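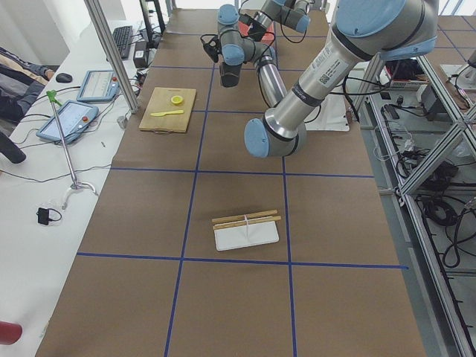 How much should we set aside for a first two-arm station?
Take the quote for the arms and write it down. Then leave plenty of room under it, as the arms are the only part anyone remembers to ask for. Stands, cables, grippers, tables and somewhere to put the pendants all arrive later, on separate invoices, each with its own delivery charge.

Do we need two arms, or will one do?
One will do for most picking and placing. Two make sense when something has to be held while something else happens to it. Two also means two pendants, two sets of cables and two emergency stops that somebody must be able to reach without climbing over a chair. Price the pair before you fall in love with it.

What are the small costs that catch people out?
Tape, mostly. A paper-covered table marked into squares with dark blue tape is cheap to lay out and gets laid out again more often than you'd think. In the Stonis budget we put down $30 for tape and paper, which lasted until May. Props come next: a cutting board, a plastic knife, a spatula, a pink bin. Kitchen stuff costs very little, but buy spares of the same model now. The store will change the shape of the bin the week after you need another one.

How big a table should we order?
Bigger than the one you measured for. Both arms need space to fold their elbows, and a low elbow takes up a good patch of table that looked free on the floor plan. Add a side table as well. If you don't, the pendants will live on the work surface and you'll be moving them all day.

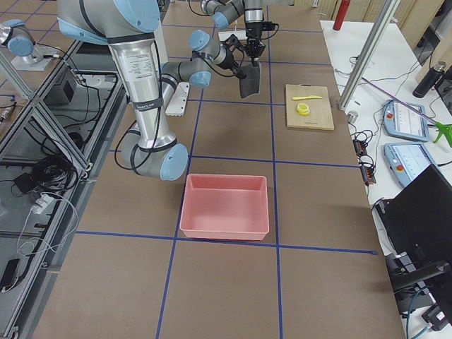
Should we buy the Sternel frame or build our own?
Sternel quoted us $1,645 for a frame cut to length. Nic Aodha offered a kit at $799, with assembly left to the buyer's good nature. We took the kit and spent 11 evenings on it. Count your evenings before deciding.

When should we order?
Before you have the room ready, if the supplier will hold delivery. Tarkuna did this for us at no charge, once we'd asked in writing.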